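Chapter 6

Who Does the Tidying?

The first thing most people ask a roboticist at a party is when they can have one that does the washing-up. The second is whether there is any more wine. The wine has usually arrived by the time the first question has been answered properly, and this chapter is a sober attempt at the same job.

We begin with chores because they are where the public's idea of what is difficult parts company with the engineer's. Playing chess is hard for people and was once thought a fair test of a thinking machine. Picking up a sock is so easy that we give the task to children, who decline it. Yet a machine that could beat your uncle at chess was on sale in the shops decades before anyone had a machine that could be trusted with his socks.

6.1 The Grinesthorpe list

In June, before drafting this chapter, I asked the students on the evening course at Grinesthorpe to keep a diary of every chore they did at home or at work over one weekend. They came back with 501 entries. Once the duplicates were merged (there was a great deal of tea) we had 81 different chores, from "descale kettle" to "move boxes so that other boxes can be moved".

We then went through the list and marked each chore that a machine on general sale could do from start to finish, with no human hand in it. The class was generous to begin with. The dishwasher got a tick until Rhodri Wynne pointed out that somebody has to fill it, empty it, and take out the spoon that has jammed the spray arm. The washing machine lost its tick the same way. By the end of the evening we had five left, and two of those were watering the same kind of houseplant.

The pattern was plain enough. Machines have done well at the middle of a chore and badly at both ends. Washing is solved. Loading, unloading, sorting, folding and putting away are still done by whoever loses the argument.

6.2 The same trouble at work

You might expect the shop floor to be further along, and in places it is. The packing line at Gomden, which we shall visit again in Chapter 9, closes and labels cartons all day without complaint. But the goods reach that line in mixed tubs, and the tubs are emptied by people. Gomden tried a Zirketti sorting cell for one season. It did very well on the 76 products it had been set up for, and then the spring catalogue came out.

A fixed machine wants the world to hold still. The part must arrive the right way up, in the right place, at the right moment, and a good deal of money is spent on chutes and guides to see that it does. A kitchen drawer offers no such courtesy. Neither does a returns bin, a toy box or the back of a van.

6.3 Starting small

Researchers who work on this have mostly stopped beginning with the kitchen. They begin with a table, a few objects and somewhere to put them, which is a humbler business than the brochures suggest. The sorting of simple blocks is a favourite. It contains most of what makes tidying awkward: things lie at odd angles, they touch one another, and a gripper that comes down in the wrong spot may push a block away instead of picking it up.
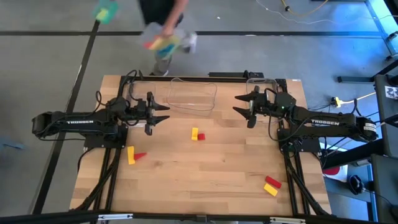

Figure 6.1 Two-armed table set-up with red and yellow foam blocks and three clear bins, all empty.

A toddler would need no briefing for this task, though you might have to count the blocks afterwards. For the machine, each block raises a string of small questions. Which one first? Which arm should go? If two blocks are touching, where do the fingers fit? Is the block standing up or lying down, and does it matter once it is in the bin?

When you read that a system succeeds at such a task 100 times out of 100, ask what was changed between tries. If the blocks began in the same places each time, you have learnt something about repetition and very little about tidying – a distinction the Saithong exercises at the end of this chapter will make you sick of.

Before reading on, choose one chore from your own week and write down every step in it, including the ones you do without looking. Keep the list. We shall need it in 6.4, where we try to hand it over.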